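Llevaba meses queriendo sentarme con la dueña de Dostent, la tintorería pequeñita que hay debajo de mi antigua oficina, y al final me recibió una mañana de febrero, con la plancha ya encendida y la radio bajita. Me puso una condición: nada de nombres. «Pon lo que te cuente y ya está, que aquí me conoce todo el mundo», me dijo. Pues hecho.

Empezó en Undasik, una lavandería industrial que trabajaba para hoteles. Tenía dieciocho años y entraba a las seis de la mañana. «Yo creía que iba a durar un verano, ¡un verano! Me pusieron en las sábanas y en noviembre seguía doblando sábanas. Soñaba con esquinas.» Se ríe mucho cuando lo cuenta, aunque luego baja la voz y reconoce que de allí salió con la espalda tocada y con el oficio aprendido – las dos cosas a la vez.

El local lo cogió con 3000 euros ahorrados y una plancha de segunda mano, marca Sabatier, que todavía usa. Le costó 400 euros y se la llevaron en la furgoneta de un frutero. Le pregunto si no ha pensado en cambiarla y me mira como si le hubiera propuesto vender a un hijo. «Me han ofrecido una Pirlow nueva, muy bonita, con pantalla. ¿Y para qué quiero yo una pantalla? Yo sé cuándo está caliente por el ruido.»

Hablamos un buen rato de la ropa de casa, que es lo que a mí me interesaba (soy un desastre, lo confieso). Según ella, casi todo se estropea antes de llegar a la lavadora. «La gente deja lo negro y lo blanco en el mismo montón, encima de la cama, y luego lo mete todo junto porque va con prisa. Y después vienen aquí con la camisa gris a pedirme un milagro.» 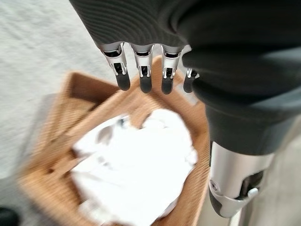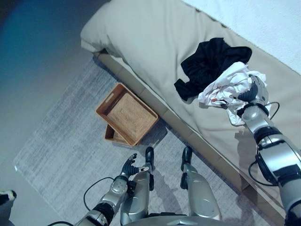
En la segunda foto, ropa negra y ropa blanca juntas sobre el colchón.

Le pido un truco, uno solo, y me da media docena. Mirar los bolsillos. Lavar del revés lo oscuro. No echar suavizante a las toallas, jamás, que dejan de secar. «Y las manchas, con agua fría y sin frotar como una loca. Se dan toquecitos, con paciencia.» Yo, que froto como una loca desde que vivo sola, tomé nota y cambié de tema.

En el mostrador tiene una libreta de tapas verdes donde apunta los encargos a mano. El último resguardo que vi era el 3377, un abrigo de lana. Del ordenador no quiere saber nada – «si se va la luz, mi libreta sigue ahí».

¿Y jubilarse? Le quedan 2 años, si quiere. No lo tiene claro. Le gustaría que alguien siguiera con el local, pero tampoco piensa insistirle a nadie. «Es un trabajo de estar de pie y de oír a la gente. A mí me gusta oír a la gente.» En ese momento entró una clienta con un edredón enorme y ahí se acabó la entrevista.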